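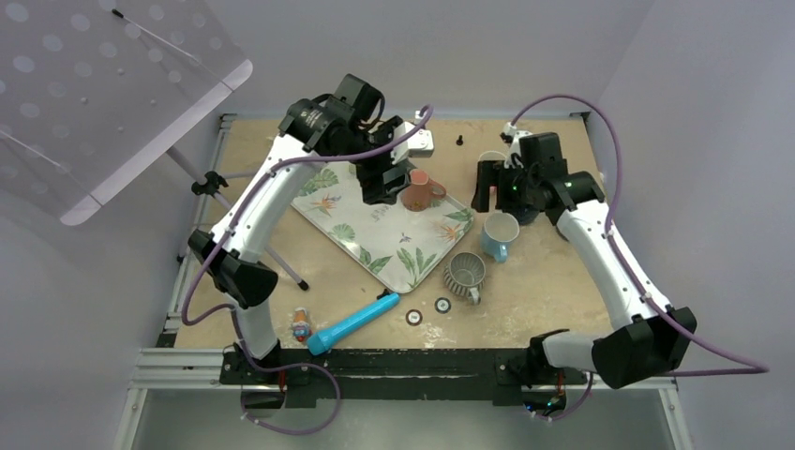 How long should a barley loaf rest before it is cut?

A barley loaf should rest for two hours on a rack, uncovered.

So stated the handbook of the Lisstead Bread Office, and for many years the matter was considered closed. In May the Office received a letter from the town of Poltine, in which the baker respectfully submitted that 90 minutes was sufficient. A sliced loaf was enclosed. It had traveled by mail for six days and could not be admitted as evidence.

The Office replied that the handbook had been issued to more than 4000 households and could not be amended on the strength of a parcel. Poltine was invited to present a fresh loaf in person.

The baker arrived shortly after dawn, carrying dough in a covered pail, and requested the use of an oven. The request was granted. The loaf was baked, removed, and placed on the rack beneath the clock. The Examiner took a chair on one side and the baker took a chair on the other. Neither spoke. The smell passed under the door and along the corridor, and by degrees the clerks of the Siriwan desk, who dealt only with rice, came in and stood along the wall.

At 90 minutes the baker produced a knife. The Examiner consulted the handbook, then the clock, and ruled that a small cut might be made at one end — for purposes of inspection.

When the second hour was complete, the rack was found to hold only crumbs. The Examiner recorded the result as pending and wrote to Prulness for more butter.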